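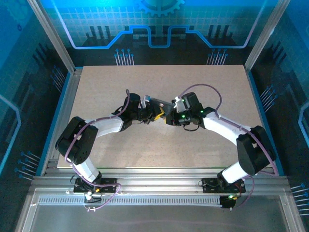

Learning by the Handful

The training room at Grimis is on the second floor, above the shipping office, and it is quieter than visitors expect. Two white arms reach in from the front rail of a cell with blue circuit-board walls, and most of the work takes place near the middle of the board, where the grippers meet.

Manikandan Rajan runs the room. He came to the company in July after several years of writing motion programs for packing lines, where every move was set down in advance. Now he writes very few of them. People steer the arms through a task by hand controls, the system records the joint positions and the camera views, and a model is trained on the result.

The current project is called Jimetine. Its subject is the handover: one arm holds a small part, the other takes it, and the first lets go. The set held 1066 recorded handovers when we visited. Rajan wants more of them to start from awkward positions.

"If the operator is good, every example looks the same," he says. "Then the part arrives a little crooked and the model has never seen that."

Operators work for 30 minutes and then switch. Each session starts with 15 plain handovers, followed by 15 in which the operator has to miss the first grasp and recover. The misses are kept and labeled. Runs with a dropped camera signal are thrown out, along with any in which a cable pulls on a wrist.

Labeling takes longer than recording. Two people review every run and mark the moment when both grippers have hold of the part. They often disagree by a few video images, and the earlier mark is used.

Grimis plans to try the trained model next on Misar, a kit-sorting job for a customer that packs replacement hinges. The parts are flatter and harder to pick up. Rajan has already asked for new fingertips, and recording will start over when they arrive.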